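Search this site Enter keywords Go
Filed under: Robotics > Manipulation > Software and Planning
Print this page | E-mail this article

4. Planning the approach in clutter

4.1 Why we moved the grasp check earlier

In the first version of our planner, which we called Barkum and which some readers may remember from our workshop paper, the arm was given a target object, a list of grasps came back from the grasp sampler, and the motion planner worked its way down that list until it found one it could reach. This is a perfectly sensible way to do things, and for a single object standing by itself it served us well for a long time. The trouble started when we put the target among its neighbors. The sampler would happily offer a beautiful grasp whose lower finger had to pass straight through a can, and the motion planner would spend most of its time budget finding that out, one grasp after another.

Marcelle Pruvost suggested that we let the hand do its own collision check before the arm is brought into the question at all. The idea sounds small, and the code for it is small too, but it changed the shape of everything that follows in this section. We now take each sampled grasp, place the hand model alone at the grasp pose and at a handful of poses backed off along the approach direction, and test those against the known objects and the table. Only the grasps that survive are passed on. The module that does this is called Tradby, and it runs as a separate process so that it can be restarted without bringing down the controller, a kindness to all of us during the long weeks of debugging in March.

4.2 What the planner is told about the objects

We should say a word about how much the planner knows, as this is where papers in our corner of the field differ the most. In all of the simulated trials the object poses are read straight from the simulator, with no noise, and each object is stood in for by a convex shape slightly larger than its mesh. The extra margin is 5 mm on every side. We tried smaller margins and found the plans prettier and the contacts more frequent, so we went back. The table is a single box. The rest of the cell below the tabletop is drawn by the renderer but carries no collision geometry, and the arm is kept away from it by joint limits alone.

Household objects of mixed shape were chosen on purpose. Plain cubes are easy to grasp from nearly any side and make every planner look good, while cans are fussy, because a finger that brushes a round wall tends to push the can along the table and spoil the next attempt. Putting the two kinds close together gives the planner a choice between a comfortable approach that comes too near a can and an awkward one that leaves it alone. Figure 3 shows the hand at the red cube, with a Campbell's soup can and a shorter can close by. 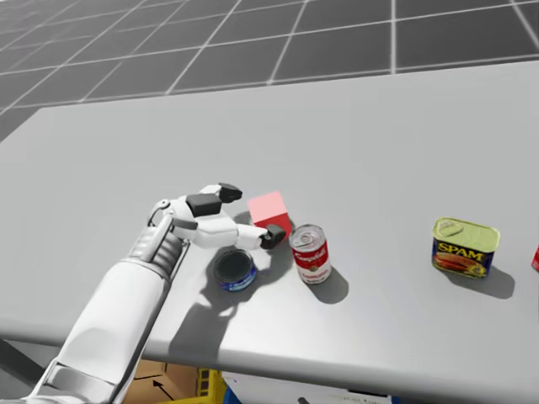
4.3 Ordering the surviving grasps

Once the bad grasps are gone there is still the matter of which good one to try first. Barkum used the sampler's own quality score. We now blend that score with the smallest distance between the hand and any object other than the target, measured over the whole approach, so that a slightly weaker grasp with plenty of room around it can move ahead of a strong one that squeezes past a neighbor. The blending weight was tuned by hand on 40 layouts that were then set aside and never used for evaluation. Adelmo De Luca has since tried to learn the weight from data, and his version is kept in the repository under the name Okmont, but the gain was too small for us to feel comfortable reporting it here.

The evaluation set holds 3697 layouts, generated by dropping objects at random poses and keeping those in which at least one grasp on the target passes the hand check. We rejected a further 219 in which the objects had not come to rest when the settling time ran out. All layouts were frozen on 14th February, before the final changes to the ordering rule, and the generator seed is stored alongside each one.

Figure 3. Simulated tabletop layout with the arm and hand at the red cube.

One limit of the ordering rule deserves mention before we turn to the controller. The clearance term looks only at the hand. The forearm is checked later, by the motion planner, and when a tall object stands between the base and the target it is the forearm that gets into difficulty. A cheap forearm check could be added in the same place, using a few capsules along the link, and we have a draft of it that we hope to finish.

Print this page | E-mail this article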